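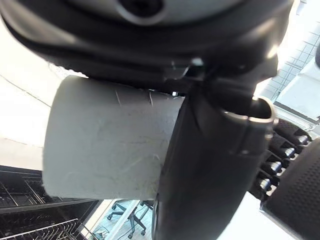
N.º 133

Taller Flutgate > Proyectos > Seltance > Hilo

1. Retomo el hilo de Seltance, el robot que estamos montando en el taller compartido. Desde el último parte han cambiado la mano izquierda y el tendido de cables del brazo. El torso sigue igual.

2. La mano es la parte que más trabajo ha dado. El pulgar va aparte de los otros dedos, sujeto al cuerpo con una pletina de metal. En el primer montaje quedó algo girado y la yema no se encontraba con el índice. Gemma Wragg rehízo los taladros en agosto y desde entonces cierra bien. El otro brazo se queda con su pinza, de carcasa clara. Me habían preguntado si íbamos a poner 2 manos iguales: no, de momento.
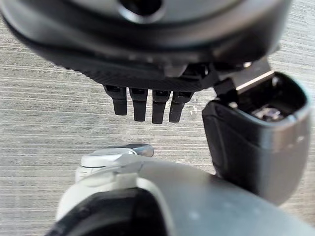

3. Calibración. Se hace con el brazo colgando y los dedos hacia el suelo. Guardamos el cero de cada articulación, cerramos, abrimos y volvemos a leer. Si un dedo no regresa a su sitio, se repite solo ese. El controlador es un Morkuson de segunda mano y pierde los valores al cortar la corriente, así que hay que guardarlos en el portátil antes de apagar.

4. Gasto de este mes: más de 133 euros, casi todo en conectores y tornillería. La lista de piezas está en la carpeta del proyecto. Los tornillos de la carcasa son de 3 mm, por si alguien tiene en casa.

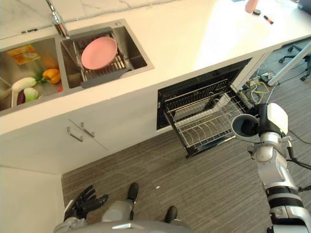 5. La tarea que estoy programando es cargar el lavavajillas. Empiezo por una sola pieza y un solo recorrido, del fregadero a la bandeja. El plato rosa me viene bien para esto: apoyado inclinado en la rejilla gris del seno derecho, deja el borde libre para la pinza. La bandeja la dejo sacada desde el principio. Abrir la puerta será otra rutina y no la he empezado.

6. Pendiente: fijar mejor los cables del brazo derecho y escribir la parada de emergencia en el mando nuevo. El código lo subo cuando esté comentado. Si alguien del taller Blackburn tiene sensores de fuerza que no use, que me escriba por privado.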